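Ticket 3044
Queue: Cell practice / work instructions
Component: Grarard controller, workstation cell
Opened by: Ritu Sachdeva
Opened: 2018-01-29
Severity: 2
Related: 2571 (tray pocket tolerance, closed)
Status: Resolved, work instruction updated

Problem as reported

Grarard stops the CPU place sequence with "approach height undefined" when the job file is loaded with the Flurnano rule set enabled. With the rule set disabled, the same job file loads and the sequence starts. The operator on shift disabled the rule set to keep going and logged it. That is allowed for diagnosis under section 4 of the cell practice and is not allowed for a run that counts.

Two items are requested:
- find out which rule produces the stop
- decide whether the rule or the job file is wrong

Environment

Cell: workstation teardown and rebuild, one tower per cycle, tower on its side
Tray: Konurer parts tray
Controller: Grarard, current release
Rule set: Flurnano, strict mode
Integrator contact: Mahama support desk

Log entry 1

Loaded the job file with strict mode on. Stop reproduced on the first attempt. Loaded it again after a controller restart, same result. Loaded the memory module job with strict mode on. No stop. The fault is limited to CPU jobs.

Exported the rule trace. The last rule evaluated before the stop is "part surface state," followed by "approach height." The second one asks for a value that depends on the first. The job file has no entry for part surface state, so the lookup returns nothing and the controller reports the height as undefined. The message is correct and unhelpful. 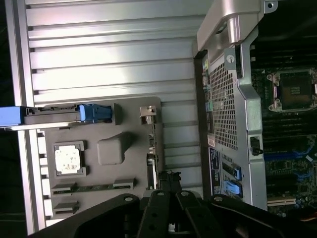 Part surface state was added to the rule set so a chip with anything on its top face is not treated the same as a clean one. Residue changes how a grip check behaves and can be carried onto finger pads and then onto contacts. The practice has three values: clean, marked, unknown. A CPU in its pocket with patchy white residue on the metal top, like the one in the tray now, goes in as marked. "Clean" is not acceptable for it even if the residue looks thin. Whether the residue is old thermal paste does not matter to the rule, and the operator is not asked to identify it.

Log entry 2

Added "surface state: marked" to the job file. Reloaded with strict mode on. The stop moved. Grarard now accepts the approach height and halts on "socket clearance not confirmed."

Mahama support replied by mail. Summary of their answer: the clearance rule expects a confirmation from the operator at the start of each CPU job. The older job template has no prompt for it, so the confirmation can never be given. They recommend moving to the newer template. They do not recommend setting the confirmation permanently true, which is what a previous note in ticket 2571 suggested. That note has been marked as withdrawn. 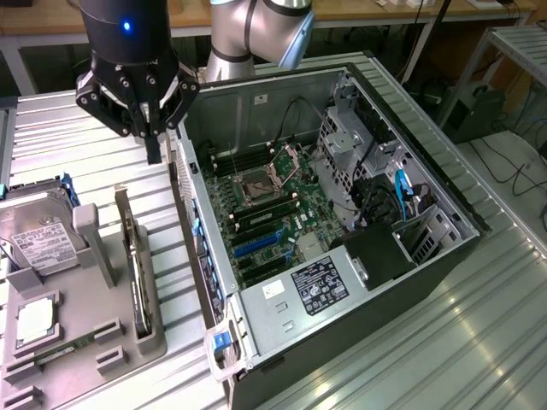
Can the operator confirm socket clearance from outside the cell by looking at the live view?

The live view may be used to prepare for the check, but the confirmation has to be given at the cell with the arm in hold. Section 6 says the person who confirms is the person who looked, and the confirmation expires when the arm leaves hold.

Log entry 3

Moved the job to the newer template. The prompt appears. Reviewed the prompt text against section 6 before accepting it. Differences found:

1. The prompt says "socket clear." The practice says "socket empty, lever and frame position noted." These are different checks.
2. The prompt accepts a single key press. The practice asks for the operator's initials.
3. The prompt does not mention memory. The practice asks for the state of every memory slot next to the socket to be recorded, since fitted modules stand taller than the empty slots and change the side clearance.

Items 1 and 3 corrected in our copy of the template. Item 2 needs a change in Grarard and has been passed to Mahama.
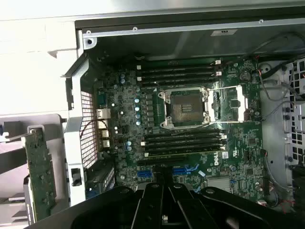
Side clearance is recorded per bank, and a bank that has not been looked at is recorded as unknown. Strict mode treats unknown as fitted and uses the wider approach. This costs a few seconds per cycle and there have been complaints about it. The complaint goes away if the record is filled in. With all the slots on both sides of the socket empty, as on this Dell board, each bank is entered as empty and the narrow approach is permitted. The entry also has to say that the contacts are exposed, because the rule for uncovered sockets then applies as well: no tool change over the board, no part carried across the socket unless that part is the CPU, and no pause above it outside a fault.

The rule for uncovered sockets was missing from the older template altogether. Jobs built on that template must not be used for CPU work until they have been migrated. A list of them is attached to the internal copy of this ticket.

Log entry 4

Ran the validation in air, tower absent from the program's contact list, speed at the reduced setting. The full sequence completed with strict mode on. Repeated with the surface state deliberately removed. The controller stopped at load, as it should. Repeated with one memory bank set to unknown. The controller chose the wider approach.

Comment, R. Sachdeva: Please keep the deliberate failures in the validation script. The earlier script only tested the path that passes, so a missing field could sit there until someone switched strict mode on.

Log entry 5

Reviewed the event history for the cell. Strict mode had been off for CPU jobs for about 800 cycles. No contact faults were logged in that period, but the logger does not store force data with strict mode off, so the absence of faults is weak evidence. Those cycles are flagged as unverified in the record. They are not to be deleted, and they are not to be quoted in any pass rate.

Arm access over the processor area is now tied to the confirmation. If the arm goes back to hold for any reason, including a door request, the operator looks again and initials again.

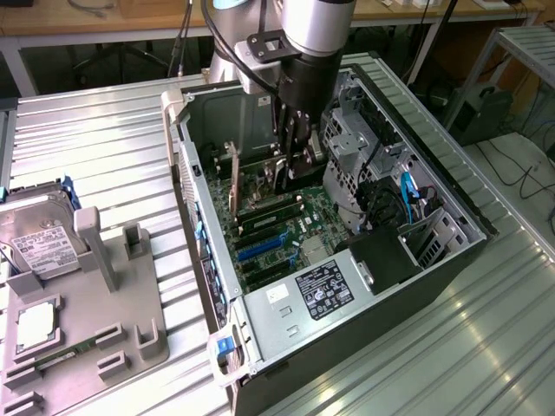

Resolution

Rule set: no change. Both stops were correct behavior.
Job file: surface state added, memory bank state added, socket state added.
Template: older CPU template withdrawn. Corrected copy of the newer one released to the cell.
Work instruction: section 4 now says that a diagnosis run with strict mode off needs a ticket number in the log. Section 6 wording unchanged.

Open items carried to a new ticket

- Grarard to accept initials in the clearance prompt. Mahama has given July as the target.
- Error text for a missing surface state. Suggested wording: "surface state missing, approach height cannot be set."
- Force logging with strict mode off. Requested, no answer yet.

Closed by R. Sachdeva. Reopen against 3044 if either stop comes back on a migrated job file.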